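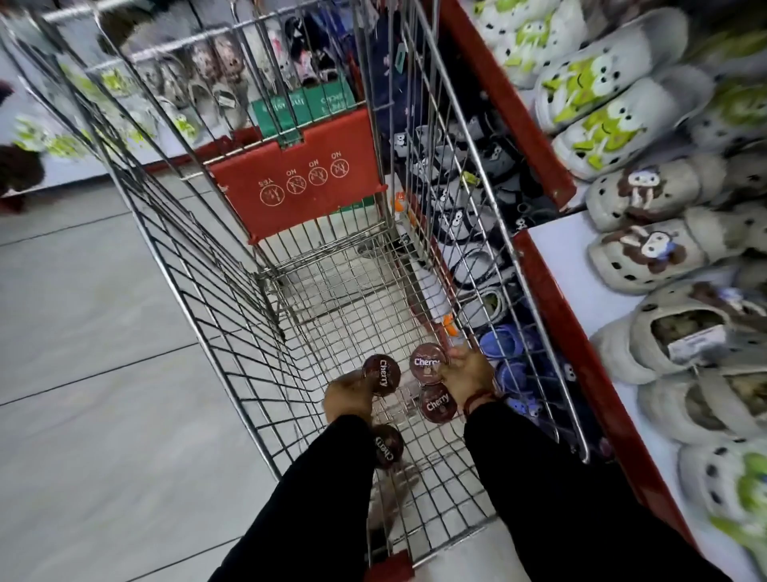 Sun 23 June

I moved to Hattar in March, and it took me a while to understand that people here mean two different things when they say "the city." If you live north of the rail yard, it means Plukholm, all of it. If you live south of the yard, it means the part up there with the offices.

The yard is what you notice on a map. Hattar is on the south side, Ison is on the north side, and the only direct way between them on foot is the Gresedo underpass. It floods. When it floods the city puts up a barrier, and you walk out to the road bridge and back again, which takes me 40 minutes with a bag.

Last year the council redrew the wards. Before that, Hattar and Ison shared a ward and two council members. Now the line runs down the middle of the yard, and the underpass belongs to neither side. The Ison members say drainage is a Hattar matter, as the water comes in at our end. Ours say the pump room is at the Ison end. Both are true. I went and looked.

There was a petition to put the underpass in one ward, either one. It needed 1,000 names to get a hearing and it got 1,983. I signed it outside the post office without knowing much about it. Most of the people in line with me were from this side. A man behind me said Ison people don't use the underpass, so why would they sign. I have since talked to people in Ison who use it every day to get to the clinic, and they thought we were the ones who didn't care.

The hearing was on a weekday morning, so I only heard the recording. It lasts nine minutes. The chair thanks everyone, reads the petition number, and refers it to the boundary review, which meets again next spring. One woman asks who to call in the meantime if the lights go out down there. The answer is the general city line.

I called the general city line about the lights. They gave me a reference number and asked which ward it was in. I said that was the question. They put down Hattar.

I don't have a strong view on which ward should get it. The rents are higher in Ison and the sidewalks are better, and people on my street read a lot into that. Maybe they're right – I haven't lived here long enough to say. The barrier was up again this morning, so I took the bridge.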